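Alaric Doucet was eating lunch standing up when I got there. Half a sandwich, phone in the other hand, one eye on the bench. He runs the test shop at Brosa, in a rented unit behind a tile warehouse in Plilham, and he had till 2:30, he said, then a call.

So, the question everyone wants answered. Can a machine do the chores yet?

"Some of them. Slowly. Next question."

He laughed, put the sandwich down. Then he did answer, at length, and the call got pushed.

Doucet spent years fixing packing lines before he got anywhere near kitchens. Bolted-down machines, same box all day long. "A packing line is easy because you get to boss everything around. The box comes in the way you want it. In a kitchen you don't boss anything. Somebody left the lid off, somebody bought a different cup." He thinks people who come from software underrate this badly. People who come from factories underrate it too, just later.

What they're working on this fall is portioning. Cup on a scale, squeeze bottle, get the right amount in, stop. It's a job cafes and small bakeries do all day and hate. Stamow, a sauce and dressing maker two towns over, wants it for sample cups, up to 3000 a week in the busy months. Right now that's people, with sore thumbs. 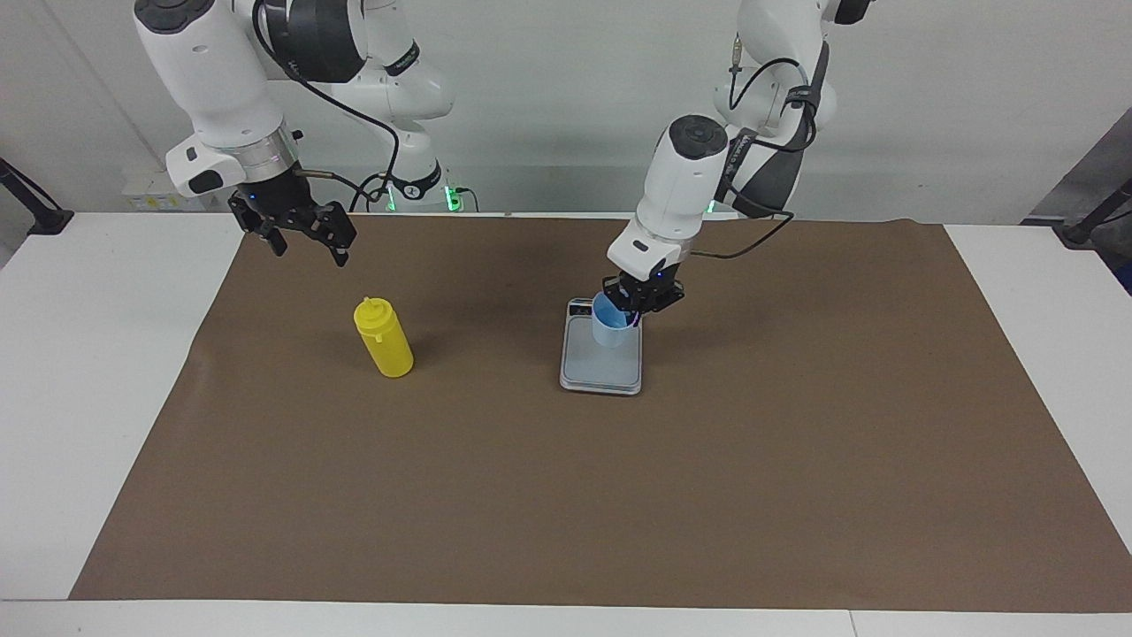
Two arms at the bench: one gripper on the cup at the scale, the other open near the yellow squeeze bottle.

Why two arms? "Try it with one hand behind your back. You can do it, sure. But the cup's light, it scoots, it tips. One holds, one squeezes. Same as you."

The squeezing is the hard part, which suprised me. I'd assumed it was the picking up. Doucet shook his head. Picking up is mostly fine now if the thing is standing where a hand can reach it. But a full bottle and a nearly empty one want totally different pressure, and a nearly empty one spits. "You know that noise. Everyone knows that noise. Now imagine you can't hear it and you don't know it means ease off."

Numbers, then. I asked for the honest ones. In September they ran 136 tries start to finish, nobody stepping in. A try counted only if the weight landed inside Stamow's limit and the cup stayed up. 70 of them passed.

"So a bit over half. Put that in. I'm fine with that." In the first batch back in the spring it was way worse, he won't say how much. Most of the misses now are too much sauce, not a dropped cup.

And speed? Best clean run took 27 seconds. A person who's done it for a week beats that without looking. He doesn't argue. His point is that the person also goes home, calls in sick, quits. "I don't need it to be quick. I need it to be boring. Half the time isn't boring."

I asked about laundry, because everybody does. He made a face. Folding towels, ok, getting there. Fitted sheets, no. Dishes depend on the dishes. Wiping down a counter he'd trust sooner than most, as long as there's nothing on it you care about. Stocking a shelf, close, if the shop keeps its shelves tidy, and which shop does.

His old boss, a guy named Lyons, used to tell customers five years for everything. Doucet has quit giving dates. Pressed, he'll go this far: paid work in a back room before anything in a house, and a person nearby the whole time. Houses are last. Too many stairs, too many kids, dogs.

Would he have one at home himself?

"For what? I've got one cup and I rinse it."

Phone buzzed again. 2:50 by then. He wanted me to add that Stamow hasn't signed for anything past the trial, and that the next batch of runs uses a thicker dressing, a ranch, wich he is not looking forward to. Then he took the call out by the loading door, sandwich still on the shelf.

Contact the newsdesk | © All rights reserved | Back to top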